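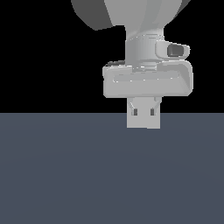 Gray arm over a slate-gray surface. Computer rendering.

Print this page
E-mail this page

Cleaning a Countertop Without Buying Anything New

Every July the stores fill up with bottles that promise a streak-free counter, and every July I try one. The last was Skirano, which smelled of pears and left the same cloudy swirls as the one before it. I have my doubts about the whole shelf.

Start with a drop of dish soap in a bowl of warm water. One drop. Most of the film people complain about on laminate is old soap, and more soap won't shift it. Wring the cloth until it stops dripping, wipe in long passes, then go over it with plain water and dry with a towel. If you skip the drying you will get streaks, whatever the bottle says.

Vinegar gets recommended for everything. It's fine on laminate if you thin it, and it will dull marble and eat at some grout. I wouldn't use it on stone at all. Baking soda paste does lift tea stains, but leave it for 2 minutes and rub gently - it is still an abrasive. As for mixing the two, you get a nice fizz and then mostly salty water.
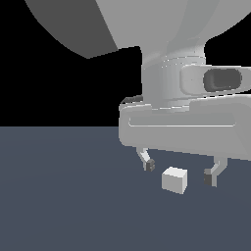 Beryl Mellor wrote in to say that I'm too hard on vinegar, and that she has used it on her Brostemo worktop for years with no harm done. Fair enough, though hers is laminate, and I'd still try it in a corner first.

Microfiber is the one thing I've come around on, with limits. The cheap cloths work as well as the Hviid ones in my kitchen. Wash them without fabric softener, which coats the fibers, and keep the greasy ones apart from the ones you use on glass.

Sealers I can't make up my mind about. Bent Kragh swears by his twice a year. Mine beaded water nicely for a while and then didn't, and the label had said "lasting." Put a few drops of water on the stone and leave them; if they darken it, it may need sealing.

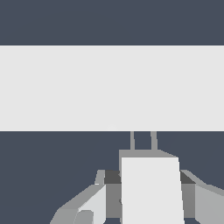 Pale gray band against dark slate. Computer rendering.

Old candle wax: harden it with a bag of ice, then push it off with a plastic card. Skip the hot iron.

Print this page
E-mail this page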